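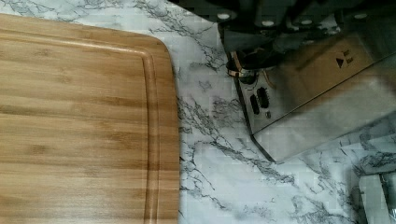 I am playing Umska for two months now and I cannot find a way to keep my save when I move from my old laptop to the new one. I play in the evening, so a small machine is important for me and I don't want to go back to the big one only for this game. On the old laptop I am on day 112 of the winter, with the second boat built and the Trosden harbor open. I copied the whole folder "saves" to the new laptop, in the same place. The game starts, it shows my slot with the correct name and the correct day, but when I press Continue it goes back to the title menu. No error message. New games work well and they save well.

What I tried already:
Copying the folder two times, the second time with a USB stick and not over the network.
Starting a new game first and then replacing its file with my file.
Setting the language to the same as on the old laptop.

Both laptops have version 7 of the game. Does somebody know what is missing? I would be very sad to lose the boat.

Asked by Austra Zariņš

3 answers

Gebhard Stöckli
Accepted answer

The slot picture and the day number are in a small separate file, so it is normal that you see them correctly even when the real save does not load. The real save needs also the map file. Umska makes the map once, at the start of a game, and puts it in a folder called "world", one level above "saves". If the save cannot find its map, you get exactly what you describe — back to the title and no message.

Please do it in this order:
Close the game on both laptops.
On the new one, rename the folder "world" to "world_old". Do not delete it, your new test games need it.
Copy "world" from the old laptop. Mine is 689 MB after one long winter, so wait until the copy is completely finished.
Copy "saves" again.
Start the game and wait on the title menu some 60 seconds before you press Continue. The first time it reads the whole map and it is slow.

If you want to keep the test games too, you can put the files of both "world" folders together, because every map has its own number in the name. I did this once and had no problem, but make a copy first.

One question: do you use any mods? With the bigger harbor mod from Ammann the map is in the mod folder and not in "world".

Comment from Austra Zariņš: Thank you very much, it was the "world" folder! I have no mods. The first loading was very long and I thought it is frozen, but then the boat was there. I did not try to put the two folders together, my test games were not worth it.

Roswitha Prantl

Did you try to install again? For me this helped when Gedatton did not want to start after an update. It is a different game but it looks to me like the same engine. Save your files before, the uninstaller asks if it should remove them and the box is already checked.

Comment from Gebhard Stöckli: For Umska I would not do this. The uninstaller removes "world" also, and it doesn't ask.

Luzius Prantl

same problem here since August but on the desktop version, day 60. I have no old computer anymore, only the saves folder. is there a way to make the map again?

Comment from Gebhard Stöckli: Only if you wrote down the map code from the start of the game. It is better if you open a new question for this, with your version number.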